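Clovbridge Yarn Swap – FAQ

Read this first pls, then email Marleny if you're still stuck.

When do sign-ups close?
End of March. No late adds, the matching takes me a whole evening as it is.

How many people can join?
108 spots this round. Waitlist after that.

What do I send?
One handknit or crocheted item plus one skein your partner didn't ask for but might like. Cowl, mitts, hat, dishcloths (a set, not one lonely cloth). No blankets – postage.

Is there a spending limit?
$20 on materials, not counting postage. Stash yarn is fine and free. Please don't go way over, it makes the other person feel bad.

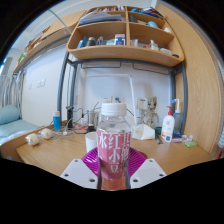 Stash yarn has to be clean and smoke free, and wound back up if it's been frogged. Moth holes = no. If you don't know the fiber content say so on the tag, some people can't do wool.

My partner left the favorite colors blank. Now what?
Go neutral. Gray, oatmeal, navy. Or ask Fidelina, she does the matching and can pass on a question without giving you away.

Is it secret?
Yes until the package arrives. Put your name inside, not on the customs form note.. well, you know what I mean. Return address is ok.

Can I ship overseas?
Only if you ticked the box. Allow 22 days, more if it's going somewhere slow. Get a tracking number.
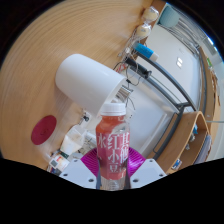

I can't finish in time!
Tell us early. You get 15 extra days, one time, no questions. After that Gladys sends your partner something from the angel box and you sit out the next swap.

Do I have to use the Llanos pattern?
No, it's just a suggestion. Size medium runs big, go down a needle size. The errata for the thumb is on the pattern page.

Nothing came. Who do I tell?
Gladys. Give it a week past the date first. Check with your neighbors too, that's where mine definately was.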